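Comparing two grasp controllers in simulation
Project report, Drakwood robotics module

Aim: see which controller gets the gripper lined up over a small target better. Devance is the one we got given, Flollier is the one I put together from the course notes. Same arm, same two finger hand, same target for both. All in sim, no hardware time left this term.

Setup – plain grey background, yellow target, fingers open at the start. Each controller got 448 runs with the target moved a bit each time. A run was scrapped if it went past 13 seconds. 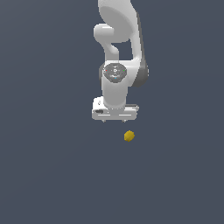
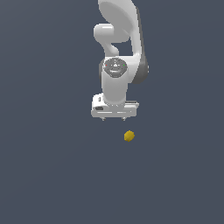
Fingers open, target under the hand and a little to the right.

Olivia Ghorbani
Second year student, report author

Sideways offset was the main problem. If the target is nearer one finger then that finger can come down on top of it insted of beside it. Devance corrects before going down, Flollier corrects on the way, which is quicker but it clips the target more. Had to throw out 8 Flollier runs where the log file was blank, not sure why.

Didnt get to try a second camera angle. Depth is hard to judge from the front with no shadows, so I went by the logged positions for everything. Next step is slowing Flollier down for the last bit and running the same set again – probably in November if the lab machine is free.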